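Costberg 700 label maker – three months on

I bought the Costberg 700 in July, mostly on the strength of a glowing write-up by Maximiliano Soler, who seems to like everything he is sent. It cost 31 pounds from Astport. My old Palacios had finally chewed its last roll.

First, the claims. The box says "smudge-proof". Mine smudged on the first morning, on a jar of cumin, with a dry thumb. The second roll was better, so perhaps I had a bad one, but I don't see why I should be the one finding that out. It also says the tape will hold for years on any clean surface. I put 6 labels on the freezer drawers and 3 have already curled at the corners.

Printing is quick and the keys are a decent size. The screen is not – you get a few letters at a time and have to scroll back to check your spelling. There is a choice of typefaces, two of which look the same to me. Every label comes with a wide blank margin on either side, so you throw away a good deal of tape, and the refills only come from Costberg. Draw your own conclusions.

The Trurska model costs a little more and takes other makers' rolls. I borrowed one for a weekend and it was noisier, with a stiff cutter, but I wasted far less.

Would I buy the Costberg again? At half the price, maybe. For cables and tool handles I still use a strip of masking tape and a pen – it peels off when I want it to.
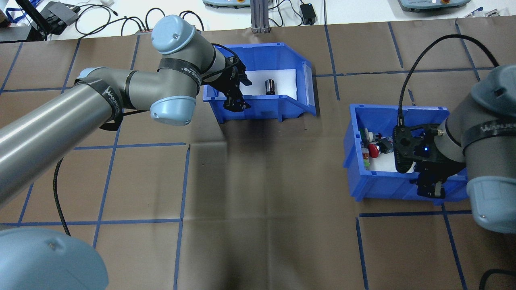

Brown mat marked into squares with dark blue tape.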